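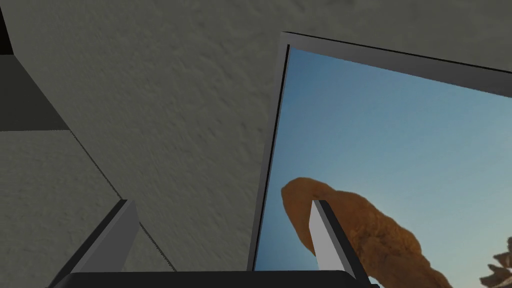 We came to Asau in May, by the morning bus, for the open day of the Bagheri bakery. I had wanted to see it for a long time, as my grandmother baked in a village like this one and I still try to repeat her rye loaf.

The bakery stands behind the church. Entry was free, but you had to write your name in a book, and I was visitor number 181. The tour took one hour and began with flour. They buy it from the mill at Iren, and we were allowed to smell two sorts. The darker one smelled of nuts.

Then we went on to the dough. It rests for 18 hours, which is much longer than I do at home – now I understand why my bread is so heavy.

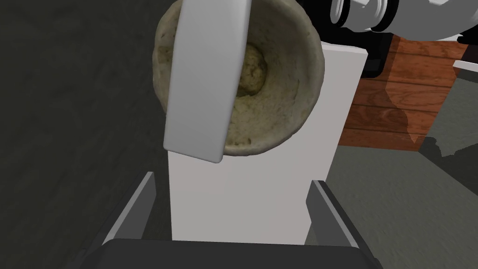 The oven and the shop

The oven was built by a mason from Dirkel and it used 3,000 bricks. On baking days it is lit before four in the morning. We could not go very near, but the guide explained it with patience and answered even my slow questions.

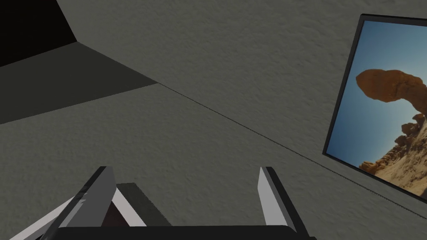 After the oven there was a tasting with butter and salt. I liked the rye best, and the white one was a little too soft for me. In the shop I bought two loaves and a small bag of flour.
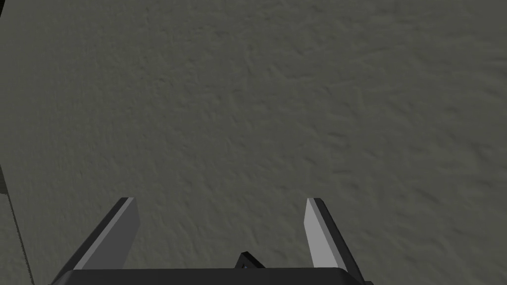 Maribeth Manalastas writes that the rye is better on the second day, and that one should come before ten, when the seeded rolls are still not sold out. I did not get any rolls, so next year I will take the earlier bus.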